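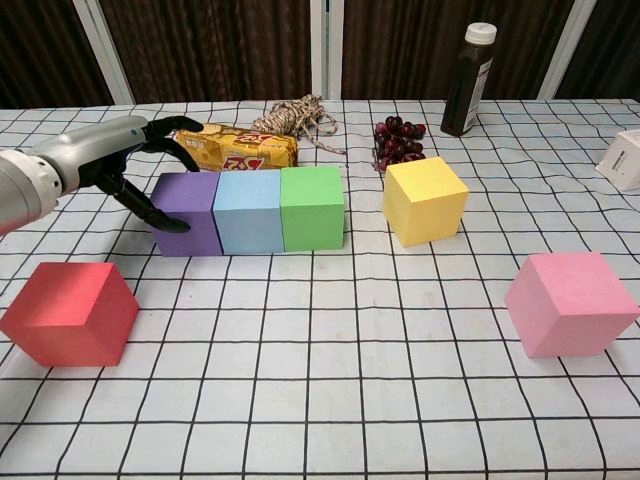 Rombridge Flax Panel Set

Measurements from flax fiber and bio-resin body panels made for light electric vehicles. The set covers bending, impact and moisture uptake. Panels were pressed by Grosten and tested in the Rombridge materials lab.

Contents

panels.csv - one row per panel, 277 rows
bending.csv - load and deflection, one row per sample point
impact.csv - one row per drop
moisture.csv - daily weight over a 14-day soak
notes.txt - remarks entered by the operator during testing

All files are UTF-8, comma separated, with a header row. Missing values are left blank. A zero is a real reading.

Main fields

panel_id: letter for the press run, then a serial number. Serial numbers restart with each run, so the letter is needed to join files.
layup: fiber direction by layer, outer face first.
core: honeycomb, foam or none.
thickness_mm: mean of readings at the four corners and the center.
load_n: force in newtons, sampled at 1000 Hz.
deflection_mm: travel of the loading head. Machine give has not been subtracted.
mass_g: weight after surface water was wiped off with a dry cloth.

Test conditions

Bending was three-point, with the outer face up. Impact used a round steel tip and a fixed drop height, which is stored in the header of impact.csv. Panels for the moisture test had their cut edges sealed with resin before the first weighing. Panels for the other tests did not.

Known problems

Run C was pressed with a worn seal. Thickness varies more across these panels than in the other runs, and the flag column is set to 2 for all of them. Flag 1 marks panels with visible edge damage before testing.

The deflection sensor was replaced in May. Readings before and after the change agree at low loads and drift apart near failure - use the sensor column to separate them.

No paint or clear coat was applied to any panel. The set should not be used to estimate the life of finished body parts.

Changes in version 2

Duplicate rows removed from bending.csv. Column "width" renamed to width_mm. Kolář test rig results moved to a separate archive.

Credits

Panel design: Svenja Zwahlen, Engelbert Baumgartner
Testing: Viktória Gulyás
Data cleaning and upkeep: Rosalie Schnyder

Please report errors with the panel_id and file name. Corrections are merged on Wednesday.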